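The gap between where you looked and where you reached

Okay, so I promised a post about the relabeling thing months ago and then January ate me alive. But the numbers came in on Thursday and I have coffee, so let's go.

Quick catch-up for anyone who wandered in from the keyboard posts. At work we train manipulation policies from people doing stuff with grippers in their own two hands. You hold one in each hand, you wear a camera on your head, you do the task, and the recordings become training data. Our little codebase for all this is called Kindach (I didn't pick the name, I voted against the name). The collection side is done by a bunch of us in the Bivano office plus whoever we can talk into it with snacks.

The trouble we had all last fall was that our policies were weirdly bad at the beginning of things. Once a gripper was close to the object, fine, great, lovely little grasp. But the approach was a mess. The arm would drift off, wander, sort of reconsider its life, and then maybe come back. If it came back, it usually finished the job. Drove me nuts, because the grasp is supposed to be the hard part!

I spent way too long blaming the tracking. Each gripper has a cube with square markers on it, and the head camera uses those to help pin down where the hands are relative to the head. When you look away, the cubes leave the view and we fall back on the other sensors until they show up again. So my theory was that the fallback was drifting and poisoning the early part of every episode. It was a really nice theory. I wrote a whole smoother for it. The smoother made the trajectories prettier and made the policy better by basically nothing.

What finally got me unstuck was sitting down and watching episodes. Like, a lot of them, at half speed, with my lunch. And after a while I noticed that people look at the thing well before they move toward it. You glance at the cup, your head settles, and then your hands hang out for a beat doing nothing useful. Maybe you're still putting down the last thing. Then you go. And that beat is wildly different from person to person. I'm slow. One of our collectors practically launches.

So in the training data you have a big pile of moments where the view says "cup, right there" and the action says "stay put," and another big pile where the view says the same and the action says "go." The model does what models do and splits the difference, and you get the wander.

The fix is kind of dumb, and I love it. We go through each episode and find the point where the head stops moving much, then the point where a hand commits (speed goes over a threshold and stays there). The stretch in between gets tagged as waiting. At first we just deleted the waiting. Bad idea: two-handed tasks fell apart, since one hand waiting is often the other hand working, and I'd chopped out perfectly good data from the busy hand. So now each hand gets its own tag, and we turn the loss way down for a hand that's waiting and leave the other one alone. That's the whole method. It's maybe an afternoon of code, if you don't count the weeks I spent on the smoother.

The numbers, then. We had 4,000 episodes in the old set. After throwing out the ones with broken calibration or no clear task in them, we trained on the rest twice, same seeds, same settings, once plain and once with the per-hand tags. Then 200 rollouts each on the real arms, on tasks where stuff gets moved from one place to another. Plain version finished a bit over half. Tagged version finished nearly three quarters. Most of the gain is exactly where I hoped, in the first couple seconds of the reach. Grasping itself didn't change, and I'd have been suspicious if it had.

I also tried training on a smaller cut, 1,000 episodes with tags, and it landed close to the full plain set. That made me happier than the headline number, to be honest, because collecting is slow and my wrists hurt.

Things that still don't work: anything where you look at two objects back and forth before picking one. The head never settles, so my detector finds no waiting at all and gives up. Folding is also rough. With cloth, people kind of think with their hands, and there's no clean "go" moment to find.

The other thing I want is messier rooms. Most of our old set was shot at the same tidy bench, and I worry the model has just memorized the bench. So lately we've been recording in regular offices, with chairs and cables and people getting on with their own work. The new batch is up to 1,073 episodes, and the head motion is all over the place compared to the bench ones, which is what I was after. Starting poses matter a lot for this, too: both grippers up and in view, so the markers are readable before anything happens. 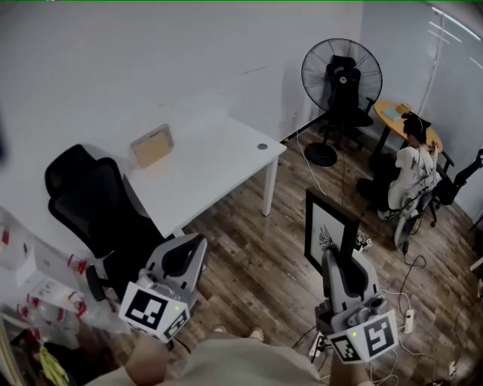
Both grippers up, marker cubes facing the camera, and a floor full of cables to step over.

I reran the detector on the new batch without touching the thresholds and it mostly held up. The misses are nearly all from walking. If your whole body is moving, then "the head stopped" means something different, and the hand speeds are junk until you subtract the body out. I have a half-working version that does the subtraction. It also sometimes decides that a person standing perfectly still is sprinting, so, you know. Soon.

A few people asked about the code. The tagging part will go up with the next Kindach release, once I've pulled out the hardcoded paths and a comment or two I wrote late at night. If you have your own head-plus-hands recordings and want to try it before then, start with the two thresholds and plot them over a handful of episodes before you train anything. Mine needed a longer settle time than I'd guessed, and the hand speed one was way too low for the first week.

Next post is probably the walking stuff, or the keyboard, whichever starts working first.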